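How to Stack and Put Away a Set of Colored Blocks

A short tower is a good first project for a table by the wall. These steps use loose cubes from a Tririne set, but any plain cubes will do.

What you need

A flat table
Three cubes in different colors
A damp cloth
A box with a lid

Step 1. Clear the table

Take everything off that you won't be using. Wipe the top with the damp cloth, then dry it. Grit under the bottom cube will make it rock. A matte top is easier to work on than a glossy one.

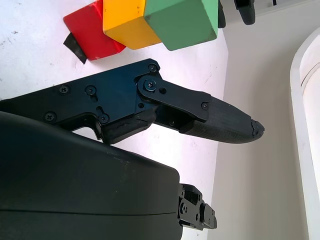

Step 2. Build from the bottom

Set the first cube down and press on each corner. If it moves, turn it to another face. Add the second cube, let go, and wait a moment before adding the third. Red, then yellow, then green is an easy order to remember. 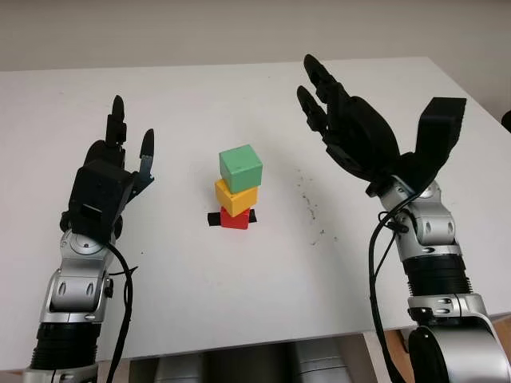
Small twists between the cubes are fine as long as each one sits well over the one below. To straighten a twist, hold the lower cube still and turn only the upper one. Crumbs and specks on the table can be wiped up when you finish.

Step 3. Take it down

Lift the cubes off one at a time, starting at the top. Wipe any dirty faces and let them dry before closing the box. The Tririne box holds 215 cubes, and the lid closes only if they lie flat.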